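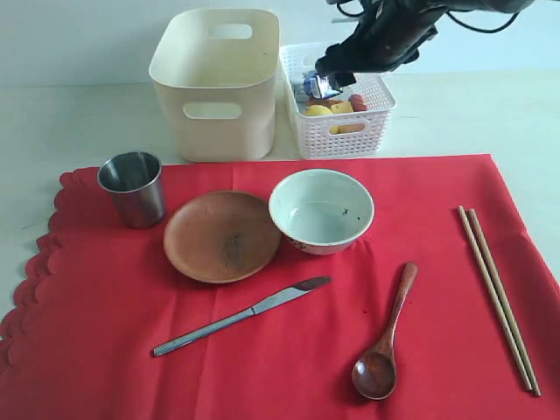 Teleoperated demonstration is a way of teaching a robot a task by having a person steer it through the whole thing from a distance, while the arm's movements and camera views are recorded together. Household jobs are a great favourite, and table clearing is one of the richest! A gripper closing on a blue and silver package in a basket of mixed items has a very different problem from one faced with a thin knife or a pair of chopsticks lying on a cloth, and the operator must find a good approach to each.

The Stirnik collection, begun in August by Fatima Nnaji and Mohsin Virk, holds around 3,000 such recordings across 40 tasks. Operators work in pairs and swap over between runs, so every task is shown in at least 2 personal styles.

Guiding the arm by hand, known as kinaesthetic teaching, is an older method and still widely loved for slow, delicate work.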